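Two Arms, One Bench: The Cutaveo Build at Rorholm

A shared workshop sets out to make a tabletop robot that its own members can assemble, maintain and repair

The Fustari workshop occupies the ground floor of Hyvönen Hall in Rorholm, between the bicycle repair bays and the kiln room. It is best known for furniture. Members book a bench by the evening, sign for their tools and sweep up before leaving. Since June of last year, one corner of the main floor has been set aside for a different sort of project, a two-armed tabletop robot known as Cutaveo.

The stated purpose of the project is modest. Cutaveo is intended to pick up ordinary small objects from a table, move them a short distance and set them down again, under the guidance of a person seated nearby. Everything about the build, from the choice of tabletop to the routing of the cables, follows from that task. 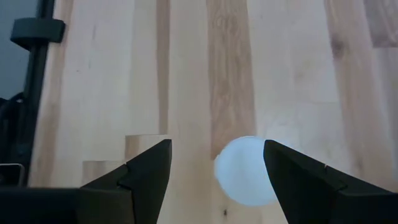 Marguerite Dallow

Small, light and round objects remain among the most demanding for the Cutaveo team. A block has flat sides, and a gripper that arrives slightly off centre will usually push it square before closing. A ball offers no such assistance. If one finger touches first, the ball moves, and the operator must begin the approach again from a new position. Members have found that success depends less on the force of the grip than on the last few centimetres of travel, when both fingers must come down on either side of the ball at the same height.

The fingers have been revised more often than any other component. The first set was blunt and broad, and performed well with wooden blocks. It was unsuited to anything that sat low on the table. The present fingers are black and faceted, narrowing to a point, with a small step along the inner edge. They are made in the workshop and can be replaced in a few minutes with a single hex key. A spare pair is kept in the project drawer, along with the screws, which are of an uncommon length and tend to wander off to other benches.

A bench built by furniture makers

The tabletop was the first part of the project to be finished, and it shows the hand of the workshop's established membership. Several metal and composite surfaces were considered. Members chose wood, laid up in long strips in the manner of a butcher block, on the grounds that they already knew how to flatten it, fix into it and refinish it when damaged. The boards were taken from the workshop's own rack and vary considerably in figure. One of them is noticeably darker than its neighbours, and operators now use it as an informal guide when lining up an approach.

Pale wood has its drawbacks. Under bright lighting, the camera image can wash out, and an object of a similar colour is difficult to separate from the surface beneath it. Plain wooden blocks have been retained in the practice set for precisely this reason. A new operator who can find the edges of a pale block on a pale table is considered ready for most other work.

Around the top runs a frame of black aluminum extrusion, to which the arms are mounted, one on each side. Extrusion was selected for its slots. Brackets and clamps may be fastened at any point along a rail and shifted later without drilling, a considerable advantage for a group that had not settled on a layout when construction began. The arms have been moved on the rails repeatedly. Set too far apart, they could not work on the same object at the centre of the table. Set too close, their forearms came into contact whenever both reached inward. The current spacing gives each arm 60 centimetres of usable reach.

Cabling has been the least popular portion of the work and has consumed a large share of it. Each joint must be free to turn through its full range without pulling on the bundle that runs along the arm, and a cable left too slack will catch on the frame or sweep objects off the table. The workshop log records 200 hours of labour on the build to date. Members who have kept the log estimate that cables account for more of that time than the arms themselves.

Learning to use both hands

Operation is shared among 20 members, all of whom complete an introductory session before taking the controls. The session begins with one arm. Trainees stack blocks, move a sponge from one side of the table to the other, and learn to stop cleanly when asked. Only then is the second arm introduced. The change is a considerable one. Most people favour one side without noticing it, and leave the other arm idle in the way of the task.
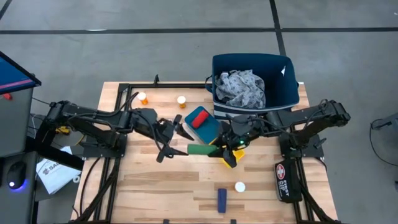
Both arms at work over the bench, with a green block at the right-hand gripper.

The objects used in practice are drawn from the ordinary contents of a house or shop: pill bottles with white caps, coloured blocks, a tray, a fabric storage bin, a piece of cloth. Each presents its own difficulty. Cloth folds away from the fingers and hides whatever lies beneath it. Upright objects near the front of the table are easily knocked by an arm on its way to something else. A soft pouch, such as the one used to hold first aid supplies, changes shape as it is lifted and seldom lands as it was picked up.

Every attempt is entered in the log with the object, the arm used and the result. The log stood at 406 entries on Wednesday, February 6, 2019. It makes no distinction between practice and demonstration, a policy that the membership debated at some length before adopting. Dropped objects are recorded in the same column as successful placements, and the written notes beside them have led directly to changes in finger shape, lighting and bench layout.

Drawings for the frame and fingers are held in a binder at the Fustari front desk and may be copied by any member. Work planned for the coming months includes a quieter power supply, better strain relief at the shoulder joints and a second coat of finish on the tabletop. The corner remains open to visitors on regular bench evenings, and closed footwear is required on the main floor.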